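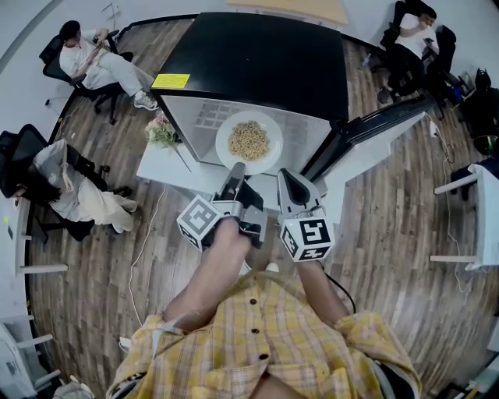 **Figure 3.** Round plate at the front of the oven cavity, with the door open to the right.

### 3.2 Plate position and access to the cavity

Reheating tasks in the Hindbridge kitchen study were divided into door opening, plate transfer, door closing and removal. We report plate transfer here. Of the 397 transfers recorded at the Dreltley and Jeltham sites, 92 were set aside due to incomplete timing data.

The food was heaped at the center of the plate, leaving a wide rim clear (Figure 3). This arrangement was kept for all grain and short noodle portions. A clear rim gives a contact area free of food and tolerates a small tilt at the front of the cavity. Portions spread to the edge were tested in July and dropped from the protocol after repeated spills onto the cavity floor.

Door geometry had a larger effect than portion shape. With the hinge at the front right corner, the open door limits the approach from that side, and the plate has to enter from the front or the left. Participants at Jeltham, where the oven stood close to a side wall, took longer to center the plate than those at Dreltley. The median centering time was 34 percent higher at Jeltham.

Plate position was scored with the Kwiatkowski placement scale, on which 70 is the lowest acceptable value. Transfers below this value were retained in the timing analysis but excluded from the heating comparison in Section 4.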